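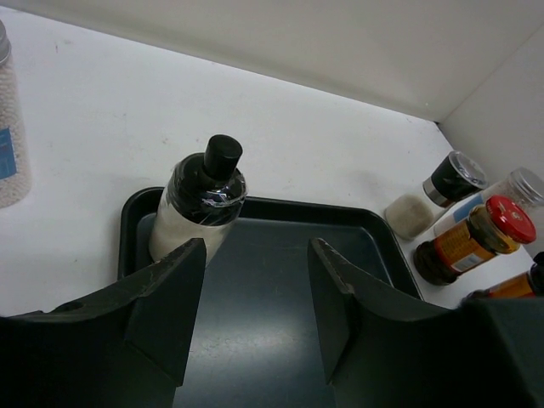 Anything that cannot be identified in a few seconds should go in the tray and stay there until someone has decided what it is, Nuala Mac Suibhne wrote on our first draft, and the rest of the procedure was built up from her comment.

Sorting and Storage of Small Dry Goods Containers
Project report, Adville course in Household and Workplace Organization
Group members: Kyung-tae Yeo, Jabari Bakilana, Atieno Mosoti
Reader: Hollis Pennington

1. Background

The shared supply cabinet at Wummont holds jars, bottles and shakers left by several student groups. Before the project began, containers were returned to whichever shelf had space. The register kept by the previous group listed 551 entries. Of these, 432 could be matched to a container in the cabinet in February. The remainder had been renamed, emptied into other jars or entered twice.

The aim of the project was to find a sorting method that one person could carry out at a table in a single afternoon and that the next group could continue without instruction from us.

2. Method

Containers were taken to a white table and handled in small groups. A dark tray with rounded corners and a raised rim served as the working area. A container inside the tray was under review; a container outside it was waiting or had already been reviewed. The rim made this division easy to respect, and it also kept spilled powder off the table.

Each container was reviewed on three points: the contents, the closure and the label. Contents were recorded in plain words ("round pellets, white," "ground powder, beige") when no name could be confirmed. We did not taste or smell anything.

Closures took more time than expected. A jar with a metal screw lid was simple to open and close. A bottle with plastic wrap at the neck raised the question of whether the wrap should be removed. The group decided to leave it in place and to note it in the register. Jabari Bakilana disagreed with this decision, as he considered that wrap hides the join between cap and bottle. His objection is recorded in section 4.

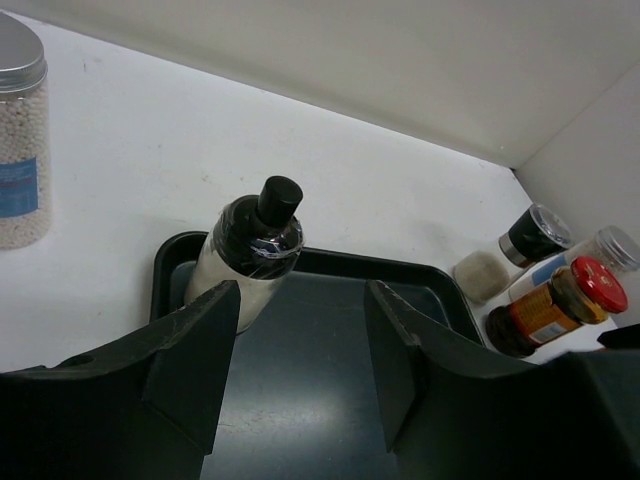

Figure 2. Bottle with black cap under review in the tray. Jar with blue label at left; small containers at right, outside the rim.

3. Results

Every container reviewed was given a line in the new register and a place in the cabinet. Tall jars now stand at the back of the lower shelf. Bottles stand in front of them, and the smallest containers are kept together in a Lyimo box on the upper shelf.

Two weaknesses were found. Small shakers were often laid on their sides while waiting, and fine powder then gathered in the cap. In addition, the tray was sometimes used for finished containers late in the afternoon, which led to several being reviewed again.

4. Points for the next group

Shakers should be stood upright when they are set down. The question of neck wrap remains open, and Bakilana proposes that it be cut away on any bottle opened for use. Replacement labels are in the Arkard folder. The register should be updated at the table, while the container is still in the tray.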